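Kikela Playroom: Baskets and Blocks

Posted 7/29/22

We are sorting the small toys at Kikela by color this summer. The brown woven baskets are used for blocks and go back on shelf 6 at closing. Click a photo to enlarge.

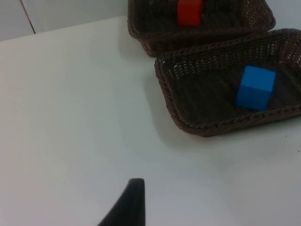 Red block in the far basket.

The baskets have a braided rim and an open weave, so dust falls through. They wipe clean with a damp cloth.

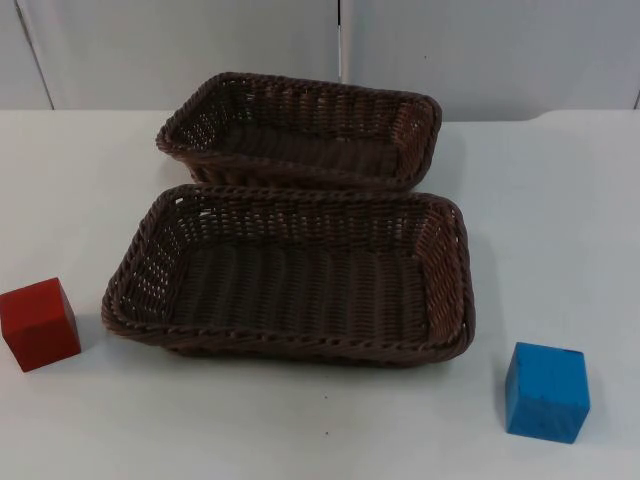 Both baskets empty, red and blue cubes on the white table.

Gallery 17 of 185. Next: Puzzle shelf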